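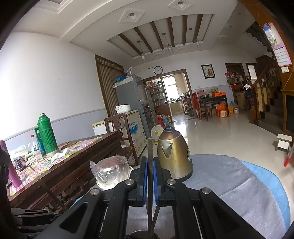
The kettle, gold-colored with a black handle, on the round table.

Tea first. Always tea first in Zoladdale, then the soup, then whatever argument was left over from yesterday.

I went up in August to write about the noodle houses and came home with a notebook full of water. Hard water, soft water, water from the Brosia spring that people drive 80 miles for with jugs rattling in the trunk. The town has 4000 people and every one of them will tell you which tap is best.

Bogumił Zalewska swears by the spring. He opened his lunch counter, Eze, on the main street after 11 years cooking on ferries, and he sells up to 330 bowls on a market day. Broth, greens, noodles cut by hand. No menu. You sit, you get soup.

"City water makes the broth sulk," he told me. I wrote that down twice by mistake.

Does it matter? I tried both. Same bones, same ginger, same pot. The spring batch was rounder, a little sweet. The tap batch had an edge I kind of liked – did not say so out loud.

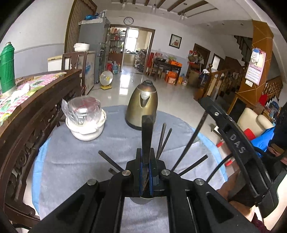

Chopsticks and a knife share one holder, with the kettle behind.

Cheap, too, all of it. A bowl costs less than parking in the city. Rents are creeping though, and Unditz, the old mill building where half the cooks learned the trade, has been up for sale since spring. The noodle school that ran there had taught 1000 students by the time the doors shut. Zalewska was one of the first. He still has the apron, stained past saving.

He wants to teach again. Small classes, Eze's back kitchen, mornings only. Flour, water, salt, rest the dough, rest it longer than you think. My own attempt came out thick as shoelaces and he ate it anyway, standing up, with to much chili.

If you go: get there before noon, bring cash, park behind the bakery. The spring is a twenty minute walk uphill and the path gets muddy. Take a jug. The bus back leaves at four and it does'nt wait.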